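Spent Monday afternoon at the Trurnano open day. Doors at one, free entry, more people than chairs. A few notes in a thread for anyone who couldn't make it.

The main hall was mostly posters and a talk by someone from Risovow about warehouse software. I left halfway through. The demo room at the back was better.

They had a two-arm table running — blue bin, red bin, white bin, small lidded containers. You could stand as long as you wanted, and I stayed for almost 60 minutes.
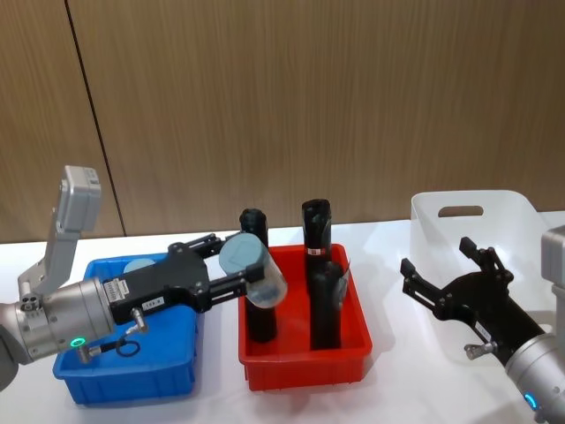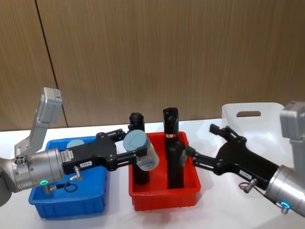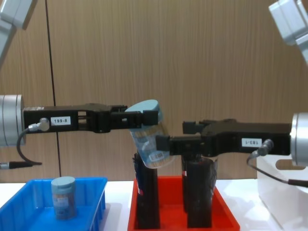

Ehab Nasr replied that he went to the morning session and wanted to see the arms deal with containers they had never met before. He asked the presenter about it and was told that's planned for the spring. He also thinks two arms is overkill for bin work, and one good arm with a fixture would do.

I don't agree on the second part. A fixture is fine until you change the container, and then someone has to build a new one.

The presenter said the team has logged 2000 runs on this table since October, and 1416 of them finished without a person stepping in. I liked that they gave the number without being asked. The rest are sorted by cause on a printed sheet by the door, with dropped lids at the top.

I asked about speed. They said it's slower than a person and they aren't working on that yet.

Cliruter had a booth too, but their unit was switched off when I got there. Dmytriv was giving out stickers.

Parking is bad. Take the bus if you go to the next one.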